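Notebook, bench 2, Dovell unit. April, pm

Stick picking by hand gripper, notes before I forget
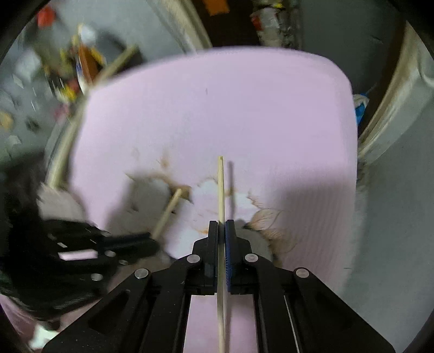 Main question from the Drirden lot is what the packers do once the arm takes over the stick feed. Still no proper answer. At present one person feeds, one checks, swap at the tea break, and the swap is what keeps wrists going. Take feeding away and you get checking all day. Said so in the meeting, was told it'd be "lighter work". Lighter on the arms maybe. The grip is sorted enough to stop arguing over: fingers closed on a thin stick held nearly upright, blue ridged pad on one side, flat black face on the other. Want to keep that pairing for the Zallum arm, two ridged pads was Kováčik's idea and I don't like it for pale soft wood, marks show.

Batch this morning: 400 planned, got to 373 before lunch. By hand the old crew do 500 in the same time and talk all the way thru it. So no one is being replaced this spring whatever the poster in the corridor says.

Things people told me at the bench:
- the hand tool is fine for an hour, then the thumb goes
- they want to be the ones who stop the arm, not ring upstairs
- who gets the blame for a split stick if the arm picked it? (good question, no idea)
- night shift haven't been asked anything. Must go down, after 9pm best

Pay grade for "arm minder" not settled. Drirden sheet has it the same as feeder, but the training adds 2 days and they do fault logs too. Raise it again.

To do: new pads from Kováčik, ask for spares this time. Rewrite the stop procedure in normal english, current one is unreadible. Book the Zallum arm for the afternoon slot, mornings clash with deliveries.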